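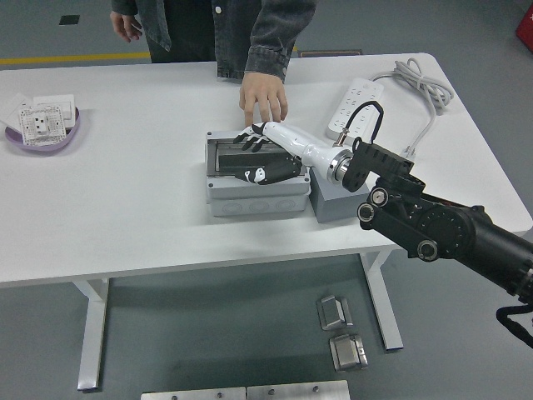
The Recount Will Not Save You

Nov 28, 2022

I promised myself I would stop reading about the Usisbridge water district race once the polls closed. That was three weeks ago, and this morning I refreshed the county results page before I had my shoes on.

For those of you who live somewhere with a functioning sense of proportion, a short recap. Usisbridge has a water board. The water board has a seat. Two people wanted it, and when the count was finished they were separated by 11 votes. The losing side has asked for a recount, as is their right, and the winning side has described this as an assault on democracy, as is apparently now customary for anything that takes longer than a weekend.

I have lived in this town long enough to remember when the water board met in a room behind the library and the only people who attended were the ones with sewage in their yards. This year there were mailers. Glossy ones. I received one accusing a candidate for unpaid local office of being soft on pipes. I'm paraphrasing, but not by much. The other side replied with a mailer that had a picture of a glass of brown water on it, and in very small type at the bottom, "simulated."

Someone paid for that. Someone sat in a meeting and approved the shade of brown.

I am told the money came from people who care about the Altia Road development, which needs water hookups and therefore needs a water board that will say yes to water hookups. The people against the development naturally want a board that will say no. Neither mailer mentioned Altia Road. If you moved here in October you would think the whole thing was a dispute over whether our children should be allowed to drink.

I voted, by the way. I voted for the one who answered my email. It was a two-line answer and the second line was a phone number for the billing office, but I have voted for worse reasons and in bigger races.

My problem is less with the candidates than with what happens to the rest of us in the weeks after. I belong to a neighborhood message board (I know, I know) that usually handles lost cats and strong opinions on leaf blowers. Since the recount was announced there has been a thread on it with 707 replies. I have read more of them than I'd like my family to know. One man has a theory involving the pens at the Mok Street polling place. He isn't saying the pens were bad. He is asking questions about the pens. Someone who worked there that day explained, very patiently, that the pens came in a box from the office supply store, and he said that was exactly what he would expect her to say.

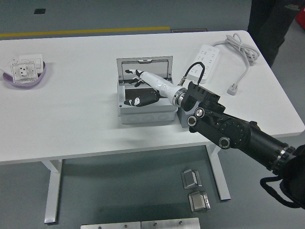
I have tried to work out what he would accept as an answer, and I don't think there is one. He is having a wonderful November. He has been proved right by every development so far, including the ones that contradict each other. If the recount comes out the same, they used the same pens. If it comes out different, well, there you go.

The thing is, I went and watched some of it. The recount is open to the public, and I figured that if I was going to be irritable about it I should at least be irritable in person. I lasted 90 minutes. I would like to report intrigue. There were folding tables, and people in pairs passing ballots to each other and saying a name out loud, and then the next name, and then a short stop when two of them lost their place and started the stack over. A man from one campaign objected to a ballot where the voter had filled in the oval and then also drawn a heart next to it. They talked about the heart for a while. It was set aside in a folder. I assume there is a statute about hearts.

There were 3 of us in the public seats. One was asleep – or praying, I didn't want to ask. The man with the pen theory was not there, or if he was he was the one sleeping.

I came home and made the mistake of mentioning all this on the message board. I said I'd been to see the counting and that it looked slow and dull and careful to me. Within the hour I had been asked who I worked for. I work for a company that sells window shades, if anyone's still wondering. We have no position on Altia Road.

Meanwhile the runoff for county supervisor over in Flodia is coming up, so the signs that were finally disappearing from the median have started breeding again. A fellow knocked on my door last night to talk about it. I told him I don't live in that district. He looked at his clipboard, looked at me, and asked whether I'd like to chip in anyway.

I took the flyer. It has a glass of water on the back, a clean one this time. The recount is supposed to be certified by the end of the week and I've told my wife I won't be checking the page, and she has told me she'll believe it when she sees it.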